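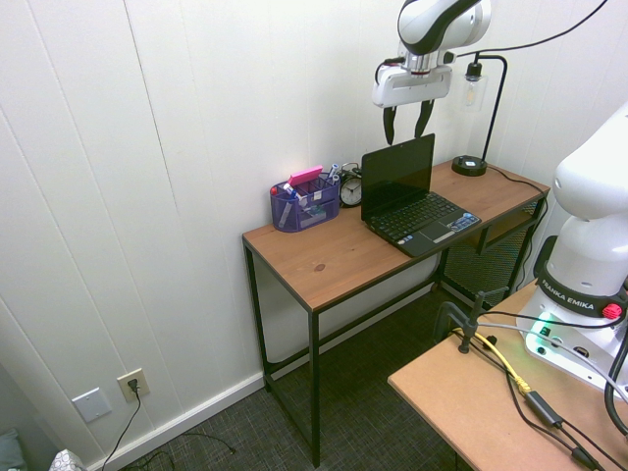 小さい机の部屋 > みんなの机まわり > 小さい机で全部やる人、集まれ

1:zdenka_p
2026年6月25日
机まわり、やっと落ち着いたので投稿します!
木目の天板に黒い細フレームの小さい机です。Goddaleの店頭で見て、木目が思ったより赤みのある茶色で、その場で決めてしまいました。白い壁の部屋なので、木の色が入るだけでこんなに違うのかと一人で盛り上がっています。
載せているのは、紫のメッシュのペン立て(仕切りがいくつもあるやつ)、黒い目覚まし時計、黒いネットブック、黒いデスクライト。天板の下の右側に黒いメッシュの棚が付いています。
夜に日記を書くのと、チェコ語とクロアチア語の単語帳を作るのがこの机の主な仕事です。前は食卓でやっていて、夕飯のたびに全部どかしていました。どかさなくていいって最高ですね!!
相談は2つあります。
・ライトのコードが机の後ろから右の縁を通って、棚の脇をだらんと下りているのをどうにかしたい
・ネットブックを置いたままノートを広げる場所を作りたい
よろしくお願いします。

2:manalo_k
うわー、いい机! 茶色の天板に黒い脚の組み合わせ、大好物です。
脚が細いから部屋が狭く見えないのもいいですね。うちのは側面が板になっている古い学習机で、置いただけで部屋の四分の一くらい持っていかれた感じがします。
コードはとりあえず脚に沿わせてマジックテープの結束バンドでどうですか。黒い脚に黒いコードなら、近づかないとわからなくなりますよ。

3:seol_ay
ペン立ての紫が効いてる!
全部黒で揃えたくなるところに紫を持ってくるの、すごくいいと思います。上にのっているピンクのは付箋ですか? 消しゴムですか?

4:zdenka_p
>>2
脚に沿わせる! 縁に貼ることばかり考えていて、脚はまったく頭にありませんでした。
>>3
付箋です! いちばん上の特等席です。単語を書いてすぐ貼るので、奥にしまうと負けなんです。
紫のペン立ては近所のリサイクル店で200円でした。

5:chae_js
200円!? その手のメッシュのやつ、私は新品で買って後悔しています。仕切りの手前に小物を入れるとクリップがメッシュの目に引っかかって、つまみ出すのに爪が要るんですよね……。
手前の小さい段に何か白いものが入っていますけど、取りにくくないですか?

6:zdenka_p
>>5
取りにくいです(笑)
修正テープの替えと、切った単語カードです。単語カードは毎晩使うので、そこだけ底に厚紙を敷こうかと思っています。

7:chae_js
>>6
厚紙、いいですね! 私は牛乳パックを切って入れました。白い面を上にすると中身が見やすくて、しかも洗えます。底の寸法より一ミリ小さく切るのがこつです。ぴったりに切ると二度と出てきません。経験者です。

8:geum_bn
横から失礼します。ノートを広げる場所の件ですが、ネットブックを使わないときは閉じて下の棚に入れるのがいちばん早いと思います。
机の真ん中は空けておく。これだけで小さい机は別物になります。開いた画面が目の前にあると、消えていても気が散りませんか。

9:manalo_k
>>8
うーん、私はそこは逆の意見です。
毎晩しまって毎晩出す、というのは最初の一週間しか続かない気がします。zdenka_pさんは食卓の出し入れが嫌で机を買ったわけで、また出し入れを増やすのはもったいない!
壁側に寄せて斜めをやめて、まっすぐ奥に付けるだけで手前がだいぶ空くと思います。今は前の角が机の縁から出てますよね。あれが気になって気になって。

10:seol_ay
>>9
わかります、前の角! 私もそこばかり見てしまいました。袖をひっかけたら一気に行きそうで。

11:geum_bn
>>9
続くかどうかは棚の高さ次第でしょう。屈まないと入らない棚なら確かに続きません。座ったまま手が届くなら三秒です。
私は八年それでやっています。毎晩閉じて入れて、机を拭いて寝ます。朝、何ものっていない天板を見るのが好きなんです。

12:zdenka_p
角、すみません! 写真を見返して自分でもひやっとしました。
棚は座ったまま手が届きます。ただ右側なので、右手にペンを持っていると持ち替えが要ります。今は棚に辞書を置いているので、まず辞書の引っ越し先を考えないと……。
でも「朝、何ものっていない天板」はちょっと憧れます。

13:manalo_k
>>12
辞書は棚にいてもらいましょうよ! 重いものは下がいいです。細い脚の机は、上に重いものが集まると書くときに揺れませんか。うちの姉の机がそうで、脚の下のほうに横棒があってもけっこう揺れました。

14:zdenka_p
>>13
消しゴムをかけると少し揺れます。カーペットの上だからかなと思っていました。

15:geum_bn
>>14
カーペットは大きいです。毛足に脚が沈むぶん、四本の沈み方が揃いません。脚の下に薄い板を敷くと落ち着きます。フェルトは滑るのでカーペットには不要。
それとネジの締め直し。組み立ててひと月くらいで一度、全部締めてください。六角レンチは捨てていませんね?

16:zdenka_p
>>15
捨てていません! ペン立てのいちばん奥にいます!
締め直し、今夜やってみます。

17:seol_ay
ライトの話もしたいです! 曲がった首の先に電球がぽつんと下がっている形、すてきですね。透明なガラスの中に裸電球、喫茶店みたい。どこのですか?

18:zdenka_p
>>17
ありがとうございます、机の次に気に入っているのがこのライトです! Haroraの型落ちで、3,283円でした。土台が丸くて重たくて、首をつついても倒れません。
夜に点けると、後ろの白い壁に光が広がって、それだけで日記がはかどります。壁のパネルの溝に細い影が出るのもきれいで、つい手を止めて眺めてしまって、結局はかどっていないのかもしれません。

19:chae_js
>>18
雰囲気は最高なんですけど、裸電球って書き物にはまぶしくないですか?
前に似た形のを使っていて、目の高さに電球が来るのがつらくて一か月で枕元に異動させました。電球はすごく好きだったのに!

20:manalo_k
>>19
電球を替えれば全然いけますよ。乳白色の、ワット数の低いLED。透明なのはやめて、白く曇ったやつにするだけで目がだいぶ楽です。

21:seol_ay
>>20
えー、でも透明なガラスに曇った電球だと、あの形の良さが半分くらい消えちゃう気がする……。
私なら今の電球のまま、書き物用に小さいクリップライトを左に足します。右利きですよね? 右奥から照らすと手の影がノートに落ちると思うので、どのみち左に光が欲しくなるはず。

22:geum_bn
>>21
右利きならライトごと左奥に移せば済む話です。物を足さない。
時計とペン立てが右、ライトが左。コードの通り道も変わるので、コードの悩みもそのとき一緒に片付けましょう。コンセントはどちら側ですか。

23:zdenka_p
>>22
コンセントは右です……。左にライトを置くと、コードが机の後ろを端から端まで通ることになります。
でも影の件は図星でした! 夜にノートの字の上にいつも自分の手の影があって、そういうものだと思っていました。

24:manalo_k
>>23
後ろを通すなら、天板の裏に短いコードフックを貼るといいですよ。Guvicoの粘着フック、うちで三年落ちていません。貼る前に裏の粉をよく拭くこと。組み立て家具の裏ってけっこう粉っぽいので。

25:chae_js
>>24
粘着は夏に落ちる派です。うちのは二度落ちました。
私は天板の裏に何も貼らず、コードを後ろの脚から脚へ渡して結束バンドで留めています。外すのも楽ですし、引っ越しのとき天板に糊が残りません。

26:manalo_k
>>25
それは拭きが甘かったのでは(笑)

27:chae_js
>>26
拭きました! アルコールで! 三回も!

28:seol_ay
ところで誰も時計に触れていないので触れますね。黒い小さい目覚まし、上に金具が付いている昔ながらの形で、白い文字盤がよく見えて好きです。机に目覚ましって、起きるときはどうしているんですか?

29:zdenka_p
>>28
触れてくれてうれしいです!
起きる用は電話で、これは「やめる用」です。日記と単語で夜更かししてしまうので、寝る時間に鳴るようにしてあります。ベルが本気の音なので必ずやめます。
ただ、秒針の音がわりと聞こえます。静かな夜は特に。

30:seol_ay
>>29
やめる用! それいただきます!
秒針の音は、下にコルクのコースターを一枚敷くと少しましになりますよ。木の天板って響くみたいで。うちはBaeのコースターです、丸いの。

31:geum_bn
>>29
私の祖父も書斎で同じことをしていました。鳴ったらペンに蓋をして、それで終わり。よい習慣です。
赤と青のペンの蓋、きちんと閉まっていて感心しました。

32:zdenka_p
>>31
蓋をほめられたのは人生で初めてです(笑) ありがとうございます!

33:chae_js
確認したいんですが、壁の幅はどのくらいあるんですか? もし机の横に余りがあるなら、辞書は細い本立てを床に置く手もあるなと思って。

34:zdenka_p
>>33
測ってきました。机を置ける壁が137センチです。机の横にちょっとだけ余りがあります。本立て、細いのなら入りそう!
ただカーペットが濃いグレーと黒のまだらで、床にものを置くと、その陰にほこりがいても見えないんですよね。掃除機をかけてびっくりします。

35:manalo_k
>>34
濃い色カーペットあるある! 巾木が白いから、その際だけほこりが目立つのもあるある!

36:zdenka_p
>>35
なんでわかるんですか! 際だけ毎日拭いています。

37:geum_bn
床に置くくらいなら壁に小さい棚を、と言いたいところですが、縦のパネルの壁は下地を探すのが面倒ですね。賃貸なら手を出さないほうがいい。本立てに一票です。

38:zdenka_p
みなさん、本当にありがとうございます! 昨夜やったことの報告です。
・ネジを全部締め直した。四本ほど、ぐるっと半回転しました。消しゴムの揺れがかなり減りました!
・ネットブックを奥にまっすぐ付けた。手前にA5のノートが開けます。角ももう出ていません。
・ライトを左奥に移した。コードはchae_jsさん式で、後ろの脚に渡して留めました。
・ペン立ての手前に牛乳パックの底を入れた。一ミリ小さく切りました。
手の影がなくなって、ノートが急に広くなったみたいです。うれしくて日記を三ページも書いて、ベルに怒られました。
電球はまだ迷っています。

39:chae_js
脚派の勝利!! manalo_kさん見てますか!

40:manalo_k
>>39
見てます。夏を越してから言ってください。9月にもう一度聞きに来ます。
>>38
角が引っ込んでほっとしました。電球は乳白色ですよ、乳白色。

41:seol_ay
>>38
透明のままに一票! まぶしかったらそのとき考えましょう。
あと紫のペン立ては、どこに動かしても隠さないでくださいね。

42:geum_bn
>>38
半回転したネジは、来月もう一度見てください。たいてい同じところがまた緩みます。
閉じて棚にしまうほうも、気が向いたら一晩だけ試してみてください。

43:zdenka_p
>>42
今夜やってみます! 辞書にはとりあえず椅子の上で寝てもらいます。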